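Ministerial private office

A ministerial private office is the small staff unit that works directly for a government minister and is housed apart from the main body of the department the minister heads. It handles the minister's papers, diary, correspondence and contacts with parliament, the cabinet office and the public. In most systems the unit is led by a chief of staff or a private secretary. Its members may be career officials on loan from the department, political appointees whose contracts end when the minister leaves, or a mixture of the two.

The term is used mainly in countries with a parliamentary form of government. Similar units exist under other names, including ministry (in the sense of a personal office), cabinet, secretariat and executive support office.

Terminology

Usage differs between legal traditions. In systems influenced by French administrative practice, the unit is usually called a cabinet, which can cause confusion with the collective body of ministers. In systems that follow British practice, the private office is staffed by permanent officials, and political advisers are treated as a separate group even when they share the same rooms. A third group of countries makes no formal distinction, and the word office covers everyone who reports to the minister and not to the head of the department.

The head of the unit may be called chief of staff, head of office, principal private secretary or director of the cabinet. The titles are not fully interchangeable. A principal private secretary is normally a serving official bound by civil service rules on political neutrality, while a chief of staff is more often a personal appointee.

Functions

The paper flow into and out of the minister's room is the core of the work. Submissions from the department are logged, checked for completeness and placed in order of urgency. A submission usually states the decision required, the date by which it is needed, the cost, and the view of the legal and finance branches. Papers that lack one of these parts are sent back. Once the minister has decided, the office records the decision and passes it to the branch concerned.

Diary management is the second main task. Requests for meetings are weighed against cabinet business, parliamentary sittings and travel. A note of each official meeting is kept in many systems, and in some of them a list of outside contacts has to be published at fixed intervals.

Correspondence takes up a large share of staff time in departments that deal directly with the public, such as those responsible for pensions, housing or transport. Letters from members of the legislature are generally answered over the minister's own signature. Letters from the public are more often passed to a branch for reply.

The office also prepares answers to parliamentary questions, though the drafting itself is commonly done elsewhere in the department. Its role is to check that the answer is consistent with earlier statements and that it arrives before the deadline set by the rules of the house.
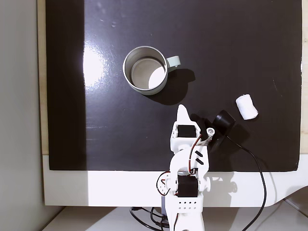 Appointment and qualifications

Two broad models are found. Under the secondment model, posts are filled by officials who have already passed the entry requirements of the civil service. They serve for a limited period, often two years, and then return to their home branch. Under the appointment model, the minister chooses the staff directly, and the contracts are tied to the minister's term.

The appointment model raises the question of minimum qualifications. Some governments publish a handbook that sets out the degree level, years of experience and security clearance needed for each grade. Others leave the matter to the minister, subject to a limit on the total wage bill. Where a handbook exists, it may allow a waiver, usually granted by the minister responsible for public administration. Waivers are a common source of dispute, both over whether one was needed and over whether it was requested before or after the person started work.

Checks normally cover identity, citizenship, criminal record, academic certificates and financial interests. Academic certificates are verified with the issuing body or with a national qualifications register. In many jurisdictions the employee may begin work before the checks are complete – a practice that audit bodies have criticized, as access to restricted papers is then given without clearance.

Size and grading

The number of posts is often fixed by regulation. A full minister is usually allowed more staff than a deputy, and a separate ceiling may apply to offices that are split between an administrative capital and a seat of parliament. Posts are graded on the same scale as the general public service or on a parallel scale that tops out at a lower level.

Support posts, such as receptionists, drivers, messengers and household aides, may be counted within the ceiling or outside it. The choice has a marked effect on published figures, and comparisons between countries are unreliable unless the counting rule is known.

Accountability

The position of private office staff in the chain of authority is frequently unclear. They speak for the minister in daily business, yet in most legal systems they hold no power to instruct officials. An instruction passed on by a chief of staff is valid only if it comes from the minister. Codes of conduct therefore tend to require that such instructions be given in writing or confirmed afterward.

Spending is another point of difficulty. The head of the department is generally the accounting officer and answers for all money spent, including travel and equipment for the private office. A head of department who refuses a request from the minister's staff may be overruled only by a written order from the minister.

Legislatures vary in how far they can question private office staff. In some, advisers may be called before a committee in the same way as any other witness. In others the convention is that the minister appears in their place.

Records

Papers created in a private office are public records in most jurisdictions, with the exception of party political and purely personal material. The line between the categories is drawn by the records authority. Messages sent from private telephones and personal email accounts are covered where they concern official business, although enforcement is weak.

At a change of minister, official files stay with the department. A handover note is prepared for the incoming minister, listing open decisions, pending parliamentary questions and commitments already made. Papers that record advice given to a previous minister from another party may be withheld from the new one under a separate convention.

Criticism

Critics of large private offices argue that they place a barrier between ministers and expert officials, slow down decisions and duplicate work done in the department. Supporters reply that a minister with no trusted staff depends entirely on the department for information. A further line of criticism concerns career paths. Appointees may be moved into permanent posts shortly before an election without open competition, and several countries have introduced waiting periods to limit the practice.

See also

Cabinet office
Civil service neutrality
Permanent secretary
Political adviser
Public records law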